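Duck Sorters Get a Table of Their Own

The Jarkwood rubber duck swap returns in April with 112 people signed up and one new rule: ducks stay inside the orange tape until they have been looked over.

Organizer Ghazala Warraich brought in the tape after last year's swap, when two ducks went home with the wrong families and a third was claimed by a dog. "It was a long afternoon," she said. "There were letters."
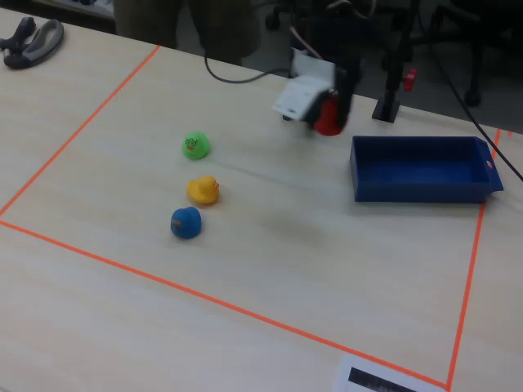
Trays and trades

Ducks cleared for trading go into a blue tray, and what's in the tray is fair game. Green, yellow and plain old blue all count the same, a point Urs Hauser plans to appeal. He owns 1578 ducks and feels some are worth more than others.

Doors open at 2 p.m. Bring your own bag.

Recent items
Clalano footbridge to be painted again
Patricio Figueroa wins pie raffle, declines pie
Library extends evening hours
Lost glove still at front desk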